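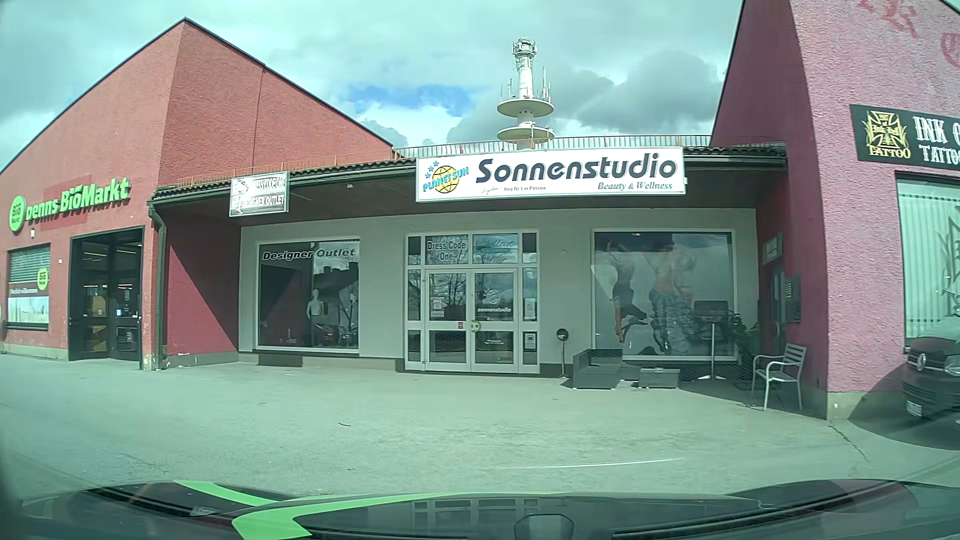 Chapter 2
Shops Under One Roof

Learning goals

After working through this chapter you should be able to explain why stores group together, read the front of a commercial building for signs of earlier use, and draw a simple plan of a shopping site in your own town.

Key terms: anchor store, forecourt, frontage, signage, tenant, visible side

2.1 One building, several businesses

Most people shop at places that were never planned as a single store. A low building on the edge of a neighborhood may hold a supermarket at one end and something quite different at the other. The businesses share the paving, the gutters and often the roof. They do not share a cash register, and they may have very little to do with each other from one day to the next.

The complex that opens this chapter is of this type. It is one story high. An organic market, Denns BioMarkt, has the red gabled part on the left, with its name in bright green letters across the front. The middle part is lower and set back under a wide overhanging roof, and it has a long white signboard of its own. A shopper crossing the forecourt can tell the parts apart before reading a word, from the change in roof height alone.

Geographers call the store that draws the most visitors the anchor store. Food markets often take this role. People buy bread and milk every few days, but they buy shoes or a lamp much less often, so the smaller tenants depend on the steady traffic next door.

2.2 What a frontage can tell you

Walls keep a record. Behind the green lettering on the market there is a patch of darker red paint. A patch like this is worth writing down in your field notes, even when you cannot say what caused it. It might mark an older sign, or a repair. Chipped plaster at the base of a corner is another detail to note – corners near entrances take a lot of knocks.

Look above the roofline too. A tall telecommunications tower rises behind the complex. It would be easy to leave it off a sketch of the shops, but it is part of the land use of the area and belongs on the map.

2.3 The Nuddale survey

Later sections use figures from a class survey of Nuddale, a town with two shopping sites. Students questioned 230 shoppers at the Fistia center and 200 at the older site on Broltemard Street. Keep both numbers at hand, as you will need them for the tables in section 2.5.

Before you read on

Choose a shopping site you know well. From memory, sketch its front and label each business. Then visit it and correct your sketch in a second color.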